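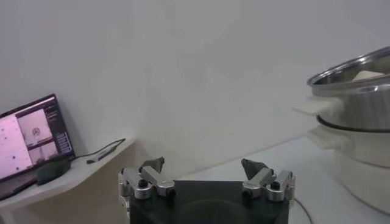
Keeping a laptop on a narrow wall desk

A shelf-style desk saves floor space, but it fills up fast and it gets bumped. These are the habits that have worked in my house.

Measure the depth before you buy. The laptop should sit with all four feet on the flat part. If the front edge is rounded, leave that part out of your measurement.

Find the studs. Drywall anchors alone will hold for a while and then let go, usually on the side you lean on. My first desk, a Skikunberg, came down in July with a full mug on it. Donnie MacRitchie next door put the second one up with longer screws and it hasn't moved.

Run the charger cord toward the wall and down. A cord hanging over the front gets caught by knees and vacuum hoses. One adhesive clip under the shelf is enough.

White surfaces show everything. Wipe them with a damp cloth and a drop of dish soap, then dry. For gray scuffs from rubber feet, use a plain pencil eraser first. Baking soda paste works too – go lightly, it dulls a glossy finish.

Don't push the laptop tight against the wall. Many models blow warm air out the back and need a couple of inches.

Once a week, take everything off and put back only what you used. Pens go in a cup, paper goes in a folder somewhere else.

Check the bracket screws twice a year. A quarter turn is usually all they need.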